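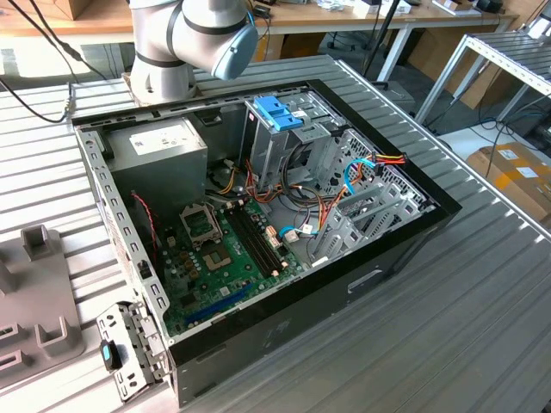
Tiago Mendes wrote that he'd believe in automated PC work when an arm could seat two memory modules and close a socket lever without a person standing next to it, and that until then it was a shop-floor demo.

**nquiroga**
Memory is the easy part. The slot is rigid, the module is rigid, and the insertion axis is known once you locate the board. What fails is anything with a cable on it. A SATA lead never sits in the same place twice.

**tmendes**
Easy with what force limit? A DIMM needs a firm push and the board flexes under it. We tried at Tavares in January. The arm read the flex as a collision and stopped 6 times in one shift.

**nquiroga**
Then the threshold was set wrong, or the case wasn't supported under the slots. Which was it?

**tmendes**
Both, at different times. My point stands – a technician doesn't need a threshold.

**dretis_bench**
Depends what you call a chore. Teardown for recycling is a different problem from assembly. You can pull hard and nothing has to work afterward. For 2,000 identical towers I would use an arm. For a mixed pallet, no.

**oldsolder**
Nobody gets identical towers. Drive cages alone: screws, rails, plastic latches, or a latch that looks tool-less and has one screw hidden behind it.

**dretis_bench**
We get lots of 1,000 from offices. Same model, same year. Agreed on the latches, though. They turn brittle.

**kettlefish**
Meanwhile I'd settle for one that unloads a dishwasher. Is that harder or easier than this?

**nquiroga**
Harder. A case can be held in a fixture. Your kitchen has no fixtures, and wet glass is bad for depth cameras.

**tmendes**
On that we agree. Put me down for 5 years on memory and fans in a known chassis, longer for loose wiring, no estimate on dishes.

**oldsolder**
Does anyone have cycle times for the CPU step? Pick, place, lever down. I only have manual figures from Sturomgate and they don't separate out the lever.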